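4. Préparer un album illustré pour la lecture du soir

Ce chapitre concerne le logiciel Trellero, version de bureau, et les albums pour enfants de trois à huit ans. Les romans et les recueils de poèmes sont traités au chapitre 5. Mise à jour du texte : 5 septembre 2025.

Avant de commencer, vérifiez que vous possédez le texte définitif de l'album et toutes les illustrations dans un même dossier. Le dossier ne doit pas contenir de sous-dossiers, sinon l'importation s'arrête à la première page.

4.1 Créer l'album

1. Ouvrez Trellero et choisissez Fichier, puis Nouvel album.
2. Donnez un titre. Le titre peut être modifié plus tard, mais pas le format.
3. Choisissez le format des pages. Pour une collection existante, par exemple la collection Raju, prenez le modèle du même nom dans la liste de droite.
4. Cliquez sur Importer le texte et sélectionnez votre fichier.
5. Attendez que la barre soit complète. Ne fermez pas la fenêtre pendant ce temps.

Remarque : un album ne peut pas dépasser 3 063 mots. Si votre texte est plus long, le logiciel propose de le couper en deux volumes. Vous pouvez refuser et revenir à votre texte.

4.2 Répartir le texte sur les doubles pages

Le logiciel place lui-même les coupures d'après les lignes vides de votre fichier. Pour un texte en vers, ce résultat est rarement bon et il convient de le corriger à la main.

1. Affichez la vue Doubles pages.
2. Placez le curseur devant le premier mot de la page suivante.
3. Appuyez sur Ctrl + Entrée. Le reste de la strophe passe à la page suivante.
4. Relisez la page à voix haute. Si la rime tombe après le tournage de la page, l'enfant l'attend trop longtemps ; dans ce cas, annulez avec Ctrl + Z.

Attention : la commande Équilibrer tout efface les coupures faites à la main. Elle ne demande pas de confirmation.

4.3 Choisir les caractères

La police Karnimitz est installée avec le logiciel. Elle possède 813 signes, y compris les lettres accentuées en capitales et les guillemets français. Utilisez-la en taille 18 ou plus pour les lecteurs débutants. Sur un fond sombre, comme une scène de nuit, activez l'option Texte clair et contrôlez le résultat sur papier, parce que l'écran est plus indulgent que l'imprimante.

4.4 Enregistrer et faire l'épreuve

1. Choisissez Fichier, puis Enregistrer une épreuve.
2. Cochez Fonds perdus si l'album part chez un imprimeur. Laissez la case vide pour une impression à la maison.
3. Imprimez en recto verso, reliure sur le bord court.
4. Pliez les feuilles ensemble et contrôlez l'ordre des pages.

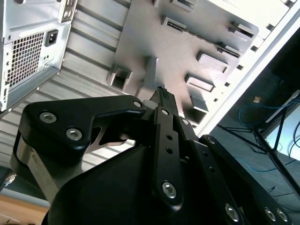 Si deux pages sont inversées, ne les déplacez pas dans l'album. Ouvrez plutôt les réglages d'impression et changez le bord de reliure, ensuite imprimez de nouveau une seule feuille pour contrôler.

Note : l'épreuve porte la mention Trevia en petit sur la dernière page. Cette mention disparaît dans le fichier final.

4.5 Messages fréquents

« Illustration absente » : le nom du fichier a été modifié après l'importation. Rendez-lui son ancien nom ou importez-le de nouveau.

« Page trop pleine » : le texte touche le bord. Réduisez l'interligne avant de réduire la taille des lettres.

« Erreur 1 426 » : le dossier est protégé en écriture. Enregistrez l'album à un autre endroit.

Pour l'enregistrement d'une voix qui accompagne la lecture, voyez le chapitre 6.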